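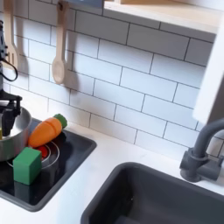

2022-11-26
Play kitchen, bench notes
Onville workshop

Started with the countertop. The white surface has held up better than I thought it would when we bolted the unit together in September. Wiped it down with a damp cloth and a drop of dish soap, then went over it dry. There is a faint gray mark near the sink that didn't come off. Tried the eraser sponge on it, very lightly, and stopped when the sheen started to change. Leave it alone from now on.

Sanding, for the record: side panels were done with 240 in September, which was too coarse for the edges. Small hands go there first. For the next unit I'd go to 400 on every edge a child can reach and keep 350 glue for the inside joints only. (350 is the Matar wood glue, not a grit. I mixed these up reading my own notes last time.)

Backsplash is still flat against the wall. I had expected the corners to lift after the heating came on. 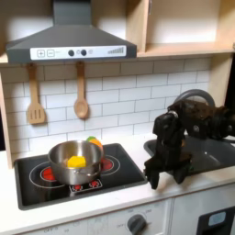
The two hanging utensils are the part I go back and forth on. The spoon and the slotted spatula look right under the shelf and they are easy to reach, but each time one gets pulled down hard the hook takes the load. Checked both hooks by hand. Left one turns a little. Took it out, put a sliver of matchstick and glue in the hole, put it back. Don't hang anything on it overnight.

Pot: stainless, came in the Dindholm set. Real metal makes a real noise on the cooktop and I would still choose it over a plastic one. Felt dots on the bottom might help. The cooktop is glossy and will show scratches sooner or later, so the dots are worth trying before we order more panels.

Food pieces. The carrot is the favorite by a long way. Its green top makes it easy to tell what it is from across the room. The plain blocks get used as food too, which I hadn't planned for – the green cube has been soup, bread and soap.

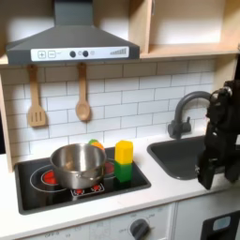

Page 2

Sink and faucet. The basin sits properly in its cutout, with no rocking when I press on the rim. The faucet is firm at the base. I put a thin rubber washer under it in September and it seems to be enough. No need for the metal plate we talked about.

Hood: the strip along the front with the buttons and knobs is fine. The plus and minus are clear. Someone from Nusorby asked whether the bar graphic should be in color. I'd keep it gray. The burners already have red in them and the food has plenty of its own.

Shelf cubby: inside is still bare wood, needs one more coat of oil. Open a fresh can, the old one has skinned over.

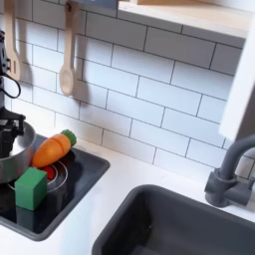
Carrot, green cube and pot on the cooktop, sink to the right.

Storage for the small pieces is not solved. They end up on the cooktop or in the sink. A shallow tray in the cubby would do it, if the sides are low enough to see over. Cut one from the offcuts and try it before buying anything.

To do:
– felt dots for the pot
– second look at the left hook once the glue has set
– oil the cubby
– tray, first version
– ask Dindholm if they sell the carrot separately

Screws for the next unit: the box of 1,000 is about half gone. Enough for now.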